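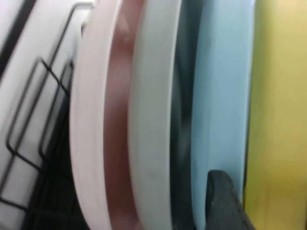

Figure 1. Plates in the dish rack.

Shared Meals at Rukside Parish: A Student Project Report
Sizwe Coetzee, Religion and Community, second semester

When I first walked into the hall at Rukside in February, I honestly meant to stay an hour and ask a few polite questions, but somebody handed me a bowl of lentil soup and I ended up staying until they locked the doors! My project looks at how the monthly lunch after the service has changed the way two congregations, Rukside and its smaller neighbour Orden, get along since they began sharing a minister.

I interviewed 14 people, mostly over tea, and read through the old parish newsletters (a lovely way to lose an afternoon, though the early ones are very faded). Almost everyone from Orden told me they had felt like visitors at first, and that the lunch was where they learned people's names. Several still miss their own building and their own hymn book, and I have tried to be fair to that in section 2, where their comments are given in full.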